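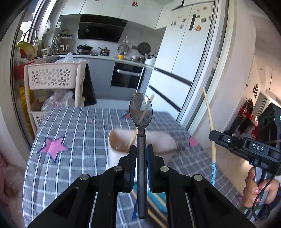

A spoon held above a cup and chopsticks on a plaid tablecloth

Older cat drinking way more than usual, wet food or vet first?

posted in Cats > Health and Feeding

Hi all, typing this on my break so sorry if its messy. Have a 47 lb dog and a cat, dog is fine, this is about the cat. She's 11, spayed, indoor only, gray shorthair. Since about March she's been at the water bowl constantly. Used to barely see her drink. Now its morning, after dinner, and I hear her at it in the middle of the night too.

Litter box clumps are bigger. Like a lot bigger. Going through litter faster than I used to.

Eating normal, maybe a little more than normal. Still jumps on the dryer. She might be thinner along the back but she's always been kind of a skinny cat so I can't tell. Coat looks ok, bit flaky near the tail.

She eats dry food, Callumier indoor senior, always has. My sister in law says dry food makes them thirsty and to just switch to wet and see. Other people say kidneys. Closest clinic is the one on Contreras and they're booked out, I could get in at the other place in Uveck but that's a drive and she screams the whole way.

So do I try the wet food for a few weeks or go straight to vet? Also is there a way to measure how much she's drinking when the dog uses the same bowl?

Thanks in advance. Will check back tonight.

clasitz_mom

dryerCat

Vet. Don't wait a few weeks.

Drinking more + peeing more in a cat that age is kidneys, diabetes or thyroid until somebody rules it out. Eating more and getting thinner is the part that would make me call today. Mine was thyroid. Same deal, ate like a horse, bony back, everyone told me she looked great for her age. She's on a pill twice a day now and has put the weight back on.

Call the Contreras place again and say the words "drinking and urinating a lot, 11 years old, maybe losing weight." Don't just ask for a checkup. Front desk sorts those differently. Ask about the cancelation list too, I got in on a Monday that way with an hours notice.

Things to bring or write down:

what she eats and how much, brand and all
when the drinking started
any throwing up, even hairballs
a urine sample if you can get one (ask them first, they have the non absorbent litter beads, you put those in a clean box)

They'll probably want blood and urine both, and blood pressure maybe. Ask on the phone if she should skip breakfast, mine didnt have to but places vary. And DON'T take her water away to see what happens. Saw someone recommend that on another thread and it's dangerous if it is kidneys.
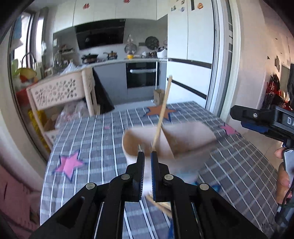

Photo: member upload / Clasitz Pet Help

On measuring. You have to split them up, no way around it with a shared bowl. Put the cat in a bedroom with her box for 24 hours, door shut. Pour in 500 ml in the morning, write it down. Next morning pour whats left back in the measuring cup and subtract. Do it 2 days if you can, one day can be off if she's mad about the door. Then you divide by her weight and give the vet the number. Theres some evaporation but not enough to matter unless the bowl is on a heat vent.

If she stops eating, hides, starts walking funny on the back legs, or strains in the box with nothing coming out, thats emergency, go to Uveck screaming or not.

whiskerbarn

my cat drinks a ton and he's fine, hes 14. we got him a fountain. I think they just like running water. could be the weather too

two_bowls_tess

Agree with dryerCat on the vet part. Fountain is nice but it doesn't explain the litter box.

About the food, your sister in law is sort of right. Cats on dry do drink more from the bowl than cats on wet, that's normal. But yours was on dry the whole time and it only changed lately, so the dry isn't what changed.

I'd hold off switching until the tests are done. If it's diabetes the food matters a lot and they'll want to pick it, and if she's already on insulin when you change carbs you can get a low. Kidney food is a different thing again. Once you know, then switch, and go slow. Spoonful of wet next to the dry, bit more every couple days. Old dry food cats can be really stubborn, mine licked the gravy off for 2 weeks and left the rest. Warm it a little, not hot. Don't let her go without eating to make her give in, they can get liver trouble from that pretty fast.

Also weigh her. Stand on the bathroom scale with her and without her, or a baby scale if you can borrow one, much better. Once a week, same time of day.

For the ride try a towel over the carrier and leave the carrier out open in the living room from now on. Doesn't fix the screaming 100% but took mine down to muttering. There's also a pill the vet can give for before the trip, ask when you book.

clasitz_mom

Ok thank you, called again and used those words. They put me on the list and gave me a real appointment for next week as backup. Picking up the litter beads after work. Cat is going in the spare room tonight, will post the number.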